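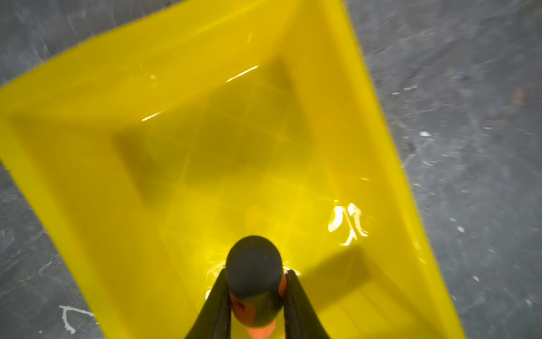 Bandeja (utensilio)

La bandeja es una pieza plana o poco profunda, con borde, para llevar, servir o presentar cosas. Rectangular, ovalada, redonda. Según el país se llama también charola (México, partes de Centroamérica) o azafate (Perú, Canarias, Andalucía en desuso).

Etimología

Del portugués bandeja, derivado de bandejar, aventar el grano. El sentido original sería el de la criba o cesto plano con que se limpiaba el trigo. Azafate viene del árabe hispánico, "cestillo". Charola se relaciona con charol, por el barniz.

Historia

Piezas planas con reborde hay desde muy antiguo, en barro, piedra y fibra trenzada. En Roma se usaban fuentes grandes de plata para el servicio de mesa, de aparato más que de uso diario. En Asia oriental se desarrolló la bandeja lacada, ligera y resistente a la humedad, que llegó a Europa por el comercio marítimo y se imitó con barnices locales.

En el siglo XVIII se difunde en Inglaterra y Gales la hojalata barnizada y pintada a mano, flores sobre fondo negro casi siempre. También papel maché. Con el té y el chocolate la bandeja pasa a ser objeto corriente de las casas acomodadas, y en el XIX, con la estampación mecánica, de casi todas.

En el siglo XX entran el aluminio, el acero inoxidable, la baquelita, la melamina y despues los termoplásticos. Aparece la bandeja publicitaria de bar, hoy coleccionable.

Materiales

Madera: maciza o curvada, hay que encerarla o barnizarla. Se alabea si queda en remojo.
Metal: plata, alpaca, latón, acero. La plata se ennegrece con los compuestos de azufre del aire.
Fibra: mimbre, junco, ratán. Pan y fruta sobre todo.
Plástico: polipropileno, poliestireno, melamina. Barato, apilable, se raya. La melamina no debe ir al microondas.
Cartón y pulpa: pastelería y un solo uso.

Formas y tipos

De servicio, con asas o sin ellas. De camarero, redonda, con superficie antideslizante de corcho o goma. De cama, con patas plegables. De autoservicio, a veces compartimentada. De horno, que en muchos sitios se llama placa o lata y para algunos autores es otra cosa distinta. De laboratorio o revelado, honda, con pico para verter. Los modelos apilables suelen llevar las paredes inclinadas, asi encajan unas en otras y se desmoldan mejor en fábrica.

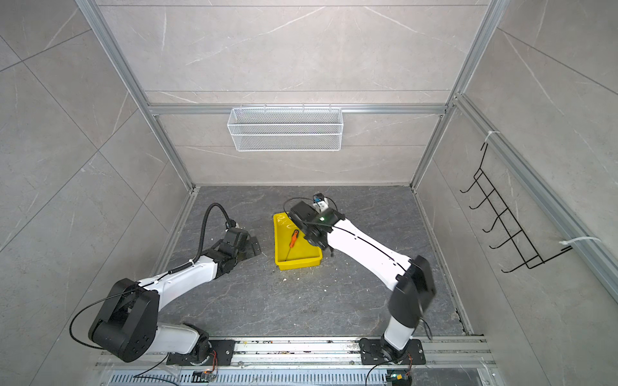 Fabricación

Las de plástico se hacen por inyección o por termoconformado (lámina calentada sobre molde, con vacío). Las metálicas, por embutición, con el canto rebordeado para que no corte. En la artesanía de latón sigue el repujado a martillo.

Coleccionismo

Bevan Waaka propuso ordenar las bandejas de bar por tipo de borde y no por marca. Su catálogo, cerrado el 11 de agosto de 2024, recoge 189 modelos, con las series de Negri y Trunddale como las más completas. De Urkusora se conocen solo 2 piezas. La tirada numerada de Zitus fue de 1000 ejemplares. Falta fuente para la datación de esta última.

Véase también

Fuente (vajilla)
Salvilla
Batea
Mancerina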